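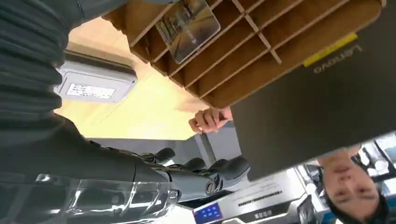 The grid beside the Lenovo at our desk in Dundholm, with a hand on its lower edge.

List home | Threads | Authors | Previous | Next

July 2, 2025
Posted by Jiahui Meng to the Layug card list
Re: Desktop dividers for cards

> I have 607 cards to get out of shoeboxes and I'd like something that
> stays on the desk while I catalogue them. Drawers are no good to me,
> I forget what's in them. Has anyone on the list used one of the
> open-topped grids for any length of time? I'm wondering whether the
> slots are too tight for sleeved cards, how many you can get in before
> it becomes a nuisance, and whether you can work at a laptop with the
> thing sitting there. Gurnirard has one listed but the page gives
> outside measurements only.

We've had an open grid on the desk since December and I'd buy it again, with a few reservations.

The tightness depends on your sleeves. Our everyday cards go in Drumano soft sleeves and drop in and out without catching. Rigid holders are another matter. I measured the slots before buying and still got it wrong, as I'd forgotten to allow for the lip along the top of the holder. Put one of your own holders on a ruler first and ask Gurnirard for the inside width of a slot.
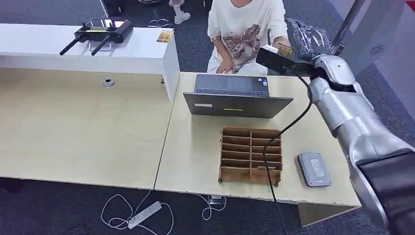

Gold card held out across the desk, laptop open, grid in front of it.

As for the laptop, we keep the grid on the near side, in front of the lid. Whoever is typing sits at the far side and whoever is filing works from the front. If you work alone you'd want it off to one side, on the side of the hand you don't use for the mouse. Watch any cable that has to go past the front of it. Ours has snagged a corner more than once, and the front wall has had a hard life.

On numbers, we settled on 94 cards in the grid at a time. More will fit, but then you're pulling two out every time you want one. The rest of the collection (a bit over 2,000) lives in boxes on the shelf and comes to the desk a batch at a time. With 607 you could do the whole lot in seven batches, which isn't bad.

For labels I gave up on stickers. They peel, and the slots change meaning every few weeks. I now use a spare picture card as a marker for the batch. The one with the tree-lined road and the yellow leaves means autumn views, and it goes on the front where both of us can see it.

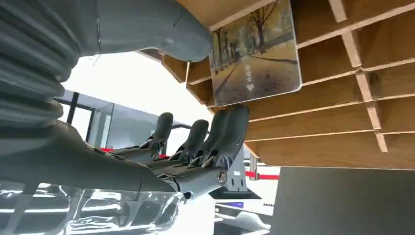 Order of filing

Ours is two columns, six rows each, so 12 slots if you leave the layout alone. I use the left column for cards not yet entered and the right for cards that are done. When the right column is full it goes back in its box. My nephew files straight across the rows instead and says it's quicker — I lose my place doing that.
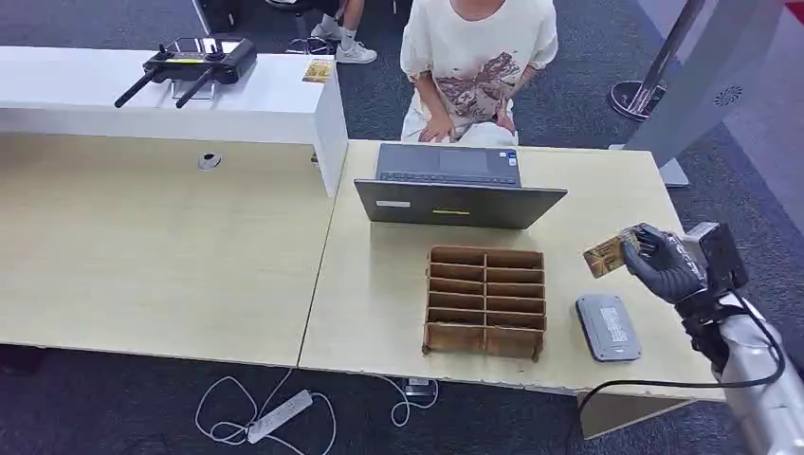 Photo: J. Meng / Layug card list

The gold cards are kept apart. Fingerprints show up on that finish, so they're handled by the edges and only come out one or two at a time. If one has to wait, it gets laid flat on the white counter and entered before anything else. I wouldn't stand them unsleeved in any grid, whatever it's made of, as the corners go first.

If you do order from Gurnirard, could you post the inside measurements when it arrives? I'm after a second grid for the oversize cards and would like to know before I pay for postage to Dundholm.

Regards,
Jiahui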